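Stone Countertops: Frequently Asked Questions

Last updated 6/6/19

Do I need to pick my slab in person?

We strongly recommend it. The samples in our Zuddale showroom are small, and a small piece can't tell you what a full slab will do. Two slabs from the same block can differ in color and in how much veining they carry. Once you choose a slab we put your name on it and hold it for 21 days while you sign the quote. After that it goes back on the rack.

What is the difference between marble and granite?

Marble is softer. It scratches more easily and it reacts to acid, so lemon juice, vinegar and tomato sauce will leave dull marks if they sit. Granite is harder and handles acid well. Quartz is a manufactured product made from ground stone and resin. It doesn't need sealing, but it doesn't like hot pans.

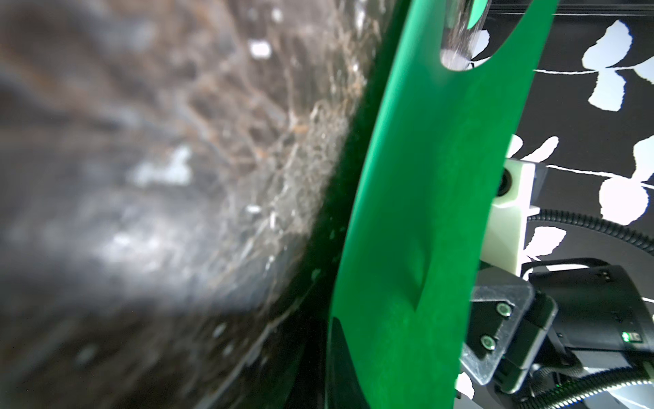

How often should a stone top be sealed?

Marble in a kitchen should be sealed once a year. Many of our customers do it in January so they remember. Granite can usually go longer. To check, put a spoonful of water on the surface and leave it for ten minutes. If the stone under the water has turned darker, it's time to seal. Quartz never needs it.

We sell the Clarko sealer at the front desk. Wipe it on, wait as long as the label says, and buff off what's left. Don't let it dry on the surface or you will get a haze that is hard to remove.

What can I clean it with?

Warm water, a little dish soap and a soft cloth. Dry it afterward if you have hard water. Do not use bathroom cleaners, bleach, powdered cleansers or anything with vinegar or citrus in it. "Natural" on the bottle doesn't mean it's safe for marble.

There's a ring on my marble that won't wipe off. Is it a stain?

Probably not. Rings and dull spots that are lighter than the stone are usually etching, where acid has taken the polish off. Sealing doesn't prevent it. Small etch marks can often be improved with a marble polishing powder. Larger areas need a visit from us. A darker spot is more likely a real stain, and oil stains can often be drawn out with a poultice left on overnight. You may have to repeat it.

How much does a repair visit cost?

The minimum charge is $180, which covers travel inside our service area and the first hour of work. Chips along an edge, small etched areas and loose seams are usually finished in one visit. Refinishing a whole top is quoted separately.

Are the veins cracks?

No. A vein is mineral that filled in while the stone was forming. Run your fingernail across it. If the surface is smooth, it's a vein. If your nail catches, it could be a natural fissure or a crack. Send us a photo and tell us whether it has changed since installation. Fissures are common and are not covered by the warranty. A crack that opens in the first year after we install is covered.

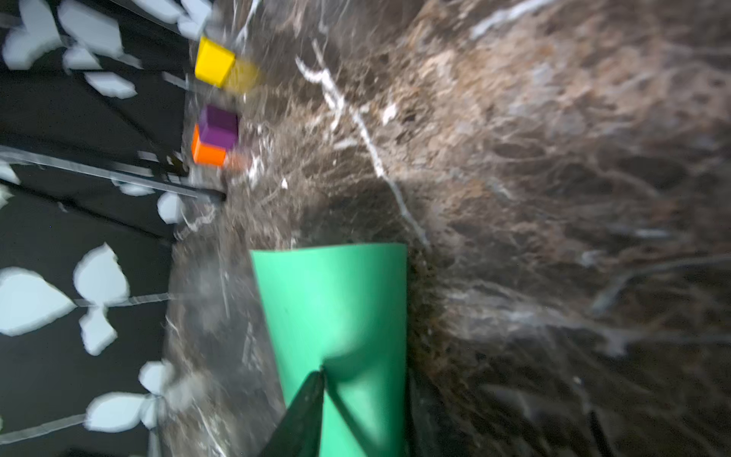
Will there be a seam?

It depends on the layout. We cut from slabs up to 106 inches long, so any run longer than that will have at least one seam. L-shaped kitchens nearly always have one. We mark the seam positions on the drawing and you approve them before we cut. On stone with strong veining the pattern will not line up perfectly at the seam.

Can I put hot pans on it?

Use a trivet. Granite and marble can take some heat, but a sudden change in temperature can crack any stone, especially near a sink or cooktop cutout where it is narrow. Heat damage is not covered on any material.

Do you remove the old countertop?

Yes, for an added fee. Laminate and tile are both fine. You need to have the sink and cooktop disconnected before we arrive. We don't do plumbing, gas or electrical work. Our customers often use Csonka Plumbing for this, but you may hire anyone you like.

Which areas do you cover?

Zuddale, Gollent and the towns in between. If you live farther out, call us first. We take larger jobs outside the area when the schedule allows.

How do I make a warranty claim?

Call the shop and ask for extension 3478. Have your invoice ready. Leave a message if there's no answer and we'll call back the next business day.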